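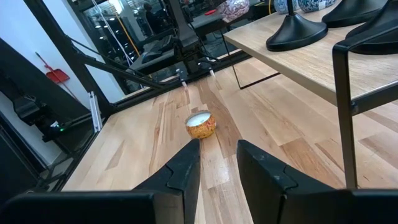 *Candle tin, orange, red and gold, white wax*

Hello everyone,

I've been meaning to answer the question below since September, and now it's the last day of October and the evenings are dark by supper, so I had better get on with it.

> I'm new to the list and new to candles. Mine always burn a hole straight down the middle and leave a wall of wax around the outside. Is it the wax or is it me? I bought a bag from Kalogeropoulos and I have 25 wicks to get through before I give up.

Welcome, and please don't give up! My first winter of this was nothing but tunnels, and I still get one now and then when I'm careless. I would look at the wick before blaming the wax. If it's too thin for the width of the tin, the flame never gets the melt pool out to the edge, and you end up with exactly the wall you describe. Go up a size and try one tin before you pour any more.
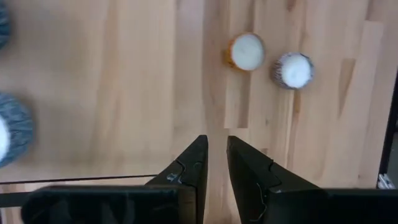 The other thing is the first burn. Let it go until the whole top is liquid, even if that means sitting there with a book for longer than you planned (I never mind that part). If you blow it out early, the next burn tends to follow the same little circle down.

As for wax, I've used the Kalogeropoulos soy and liked it fine, though I mostly buy Teltel these days, in the 50 pound case, which I split with my sister. I let mine sit 4 days before lighting, longer if it's scented. Our house is drafty, so I also keep candles well away from the hall door, and out of reach of the cat.

If you've already got tunneled ones, wrap foil around the rim with a hole left in the center and burn it a while. Keep an eye on it, please, as the foil gets hot.

Do write back and tell us what size wick you have. And does anyone know if Tadodico still ships small orders?

Warmly,
your friend with the drafty house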